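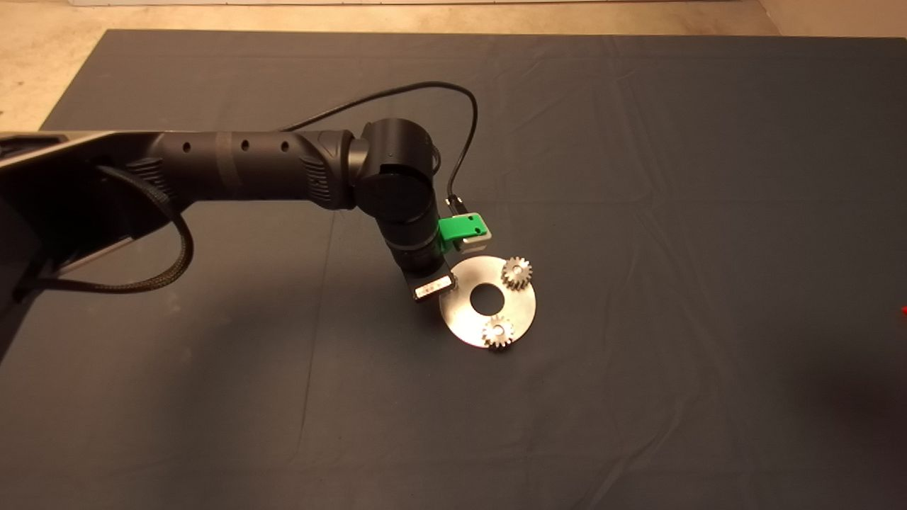
Marar Work Table Cloth in Slate Grey
Stunddale Table Covers, item 801

We have been selling table cloths for a good long while at Stunddale, and for most of that time they were cloths for eating at. Then people began ringing up to ask whether we had something plainer for the table they worked at, where things get put down and picked up again all day and a pattern of lemons is more than anybody can put up with. The Marar is what came of those calls, and we have grown very fond of it.

It is a plain woven cloth with a fine, close texture and no pattern or border of any kind. Small parts show up nicely against the grey, and so does anything brightly coloured, so you spend less of your afternoon patting about for the thing you had in your hand a minute ago. It takes the clatter out of a hard top as well, and if you share a room with somebody who is trying to talk on the telephone, they will probably thank you for it!

Meenakshi Kulkarni, who chooses our cloths, went back and forth over the colour for most of June. Black showed every speck of fluff, and the paler greys looked tired after a week in the workshop. Slate was the one she kept coming back to. It does change a little with the light, so please don't worry if yours looks bluer by a window than it did when you took it out of the parcel.
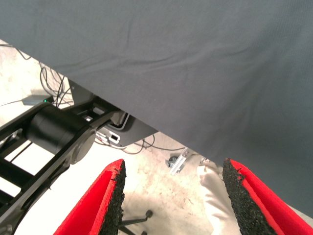 Marar in slate grey, with the fine weave and a few soft creases showing.

Choosing your size
The cloth is 191 cm wide and comes in 8 lengths, all listed in the box beside the price. Measure your table top first and then decide how far you would like the cloth to hang. A short drop is the tidier choice if you sit with your knees under the table or keep a stool there. A long one looks handsome and hides whatever lives underneath, though do think about where your feet and any cables are going to go before you settle on it.

If your table is an awkward shape, or you have something fixed to one side of it and need the cloth to stop short, send us a rough sketch with the measurements on it. Karthikeyan Venkataraman in our cutting room is very patient with sketches, including the ones on the backs of envelopes. Cloths cut to order take a little longer and can't be returned, so do measure twice.

Looking after it
Wash at a cool temperature with other dark things and hang it up to dry while it is still damp. Creases mostly drop out once it has been on the table for a day or so. For a crisp finish, use a warm iron on the reverse. Crumbs, threads and sawdust will shake off out of doors, or you can go over it with an ordinary clothes brush.

Goes well with
Eroda felt underlay, for glass and polished tops where a cloth might slide
Susonholm table clips, sold in packets of 2

Delivery and returns
Standard lengths are sent out folded, in a paper sleeve. If you change your mind, send an unwashed cloth back to us with your order slip and we will gladly swap it for another length or refund you.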